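Tuesday, January 11, 2022

Open day at the Enent hall in Hurnandale. Took the early bus and was at the door before they unlocked it. Badge, safety glasses, a printed floor plan with the stations numbered in an order that did not match the room. I skipped the welcome talk and went straight to the manipulation stations at the back.

First station was palletizing. Large arm, fenced, suction head, cardboard boxes. Cycle time looked consistent. The operator gave the payload as 21 kilograms and would not be drawn on what happens with a damaged box. I watched for a while and moved on.

Second station was the Vlček cell, a small arm on a pedestal, force sensing at the wrist, no fence. It was set up to seat a metal pin in a bore. Clearance was on a card but I did not copy it down, which annoys me now. It searched in a spiral, found the edge, tilted, and went in. On one attempt it jammed, backed off and started the search again without anyone touching it. That was the most useful thing I saw before lunch.

Lunch was soup. Sat with the Brerurska leaflet and read the specifications. They claim 1,000 hours between gripper pad changes, with no mention of load or surface. I wrote a question mark next to it.

Afternoon at the Brerurska table, where I stayed over 5 minutes past my slot and was not moved along. Two-finger gripper, camera at the wrist, small household goods handled on a polished brown marble top with a lot of pale veining. Glossy stone is a hard background. The reflections move when the camera moves, and a bright spot can have a sharper outline than the part. I asked how they deal with it. The answer was that they train on many surfaces and do not filter the highlights out beforehand. I asked for the failure rate on stone alone. They had 304 logged grasps on glossy surfaces but had not separated the misses by cause, so there was no figure to give me.

The wrist view was more informative than the view from the visitor side. From the rail I could see the arm and very little of the contact. From the wrist, the fingers sit at the bottom of the picture and the part sits between them, so slip should show up early as a shift against the fingertips. Rounded corners on a smooth housing would be my first test for that. I would also want to see an insertion, plug into port, from the same camera. They said possibly at the March session.

Notes for my own bench:
Try the wrist camera a little farther back.
Record one set on the steel plate and one on matte board, same part, same light.
Log misses by cause from the first day.
Ask Vlček for the clearance figure.

Bus back was late. Knee sore from standing on concrete. Typed this up before supper — the leaflet is in the blue folder.
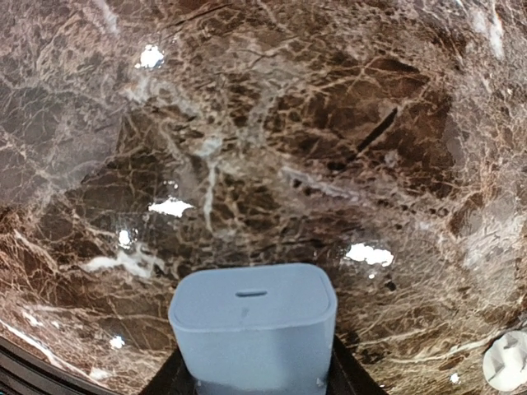
Brerurska table, wrist camera. Pale blue-gray adapter in the gripper, marble behind.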